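Radstead Community Forum > Computers and Gadgets > Old tower, worth stripping or leave alone?

dronny_al
Been given an old office tower by work, they're clearing out the Dronwood site. Heavy thing, handles on it. Wants more memory and a good clean. Never had one apart before, only laptops. Is it worth doing or do I take it to the tip? Would be for the kids, homework and that. Budget small.

peg_and_line
Keep it. Old office towers are the best thing to learn on. Everything unclips, hardly any screws. Do you know how much memory is in it now?

dronny_al
2 gig I think. Sticker on the front has gone so no idea of the model. Only number I can find is 1483 on a works asset tag, which is no use to anyone.

Trosser9
Tip. Sorry but by the time you've bought memory and a drive you could get a refurb off Makris in town for not much more, with a guarantee. I did one of these up last winter and it still took 7 minutes to start. Sold it for parts in the end.

peg_and_line
7 minutes is a dying hard drive, nothing to do with the age of it. Put an SSD in and it'll be fine for homework.

Trosser9
And the power supply? They dont last for ever. You going to trust a kid's homework to that?

peg_and_line
Its homework not a hospital. Back it up.

mossbank
Agree with peg on this one. Makris are ok but they charge for delivery to Trosulach and wanted a deposit off me for a monitor. Never again.

dronny_al
OK going to have a go. What order do I do things in? Memory first or clean first?

peg_and_line
Clean first. Plug out, hold the power button in for a few secs, side off, take it outside and use a soft brush. Hold the fan blades still with a finger while you do it. Memory after.

mossbank
Don't use the hoover. My brother in law did. Static.

Trosser9
Hoover is fine if you keep the nozzle off the board, been doing it for years. People fuss.

mossbank
People also buy new boards.

fettler_rad
Missed all this, been away. Lay it on its side before you do anything, open side up. Saw someone further up saying only laptops so far, well the main difference is space, you can get your whole hand in. Memory clips want pushing outwards at the ends, both of them, then the stick pops up. New one goes in with the notch lined up and takes more of a shove than you'd think. If it wont go, turn it round, dont force it.

dronny_al
Right, side is off. Bit lost now tbh. Where's the memory compared to everything else? And what are the blue plastic bits for?

fettler_rad 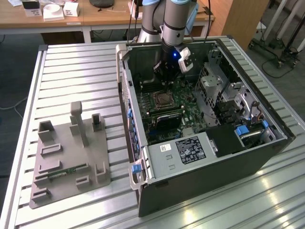
Memory position varies a bit from make to make so check yours against the board, but on this sort it's usually close to the processor. With the case on its side like that one you've got the green board in the middle, the square processor socket on it and the RAM slots running across just above. Power supply is the silver box with the label, leave that shut whatever you do. Blue generally means you're meant to touch it, so the three clips along the left edge are for the expansion slots and the blue latch is a release. You wont need the slot ones for memory.

dronny_al
Ahh got it, mine's near enough the same layout. Two slots free. Do I need matching sticks?

peg_and_line
Better if they match, not the end of the world. Read the label on the one you've got and buy the same type. DDR3 wont fit a DDR2 slot, notch is in a different place.

Trosser9
Still say Makris.

mossbank
We know

dronny_al
Label says DDR3. Seen a pair for 9 quid posted, used. Any good?

fettler_rad
Fine at that price, so long as it says desktop and not laptop. Laptop ones are shorter. Run a memory test overnight before you let the kids loose on it.

dronny_al
Ordered. Will report back when they come. Brushing it out tonight, garden's going to be filthy.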